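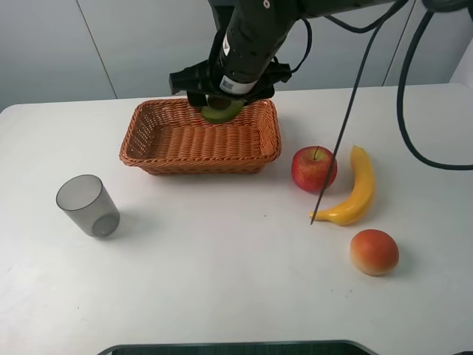 A July Morning at the Treswood Growers' Open Day

We left Flarcombe before breakfast, 24 of us on one small bus, and I was glad of every mile once those green slopes came into view. The farm at Treswood has 138 avocado trees, and I believe we stopped under most of them (my poor knees!). Our guide was patient and let us ask all we liked about mulch, frost and when to pick. An avocado won't soften on the branch, so you pick it firm and let it sit indoors – a paper bag helps it along. 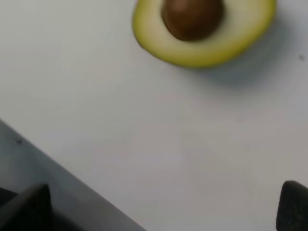

Parvaneh Soltani wanted to know if a tree grown from a pit would ever bear fruit. It may, we were told, but you could wait ten years or more, and a grafted one is much quicker. I bought one for the patio.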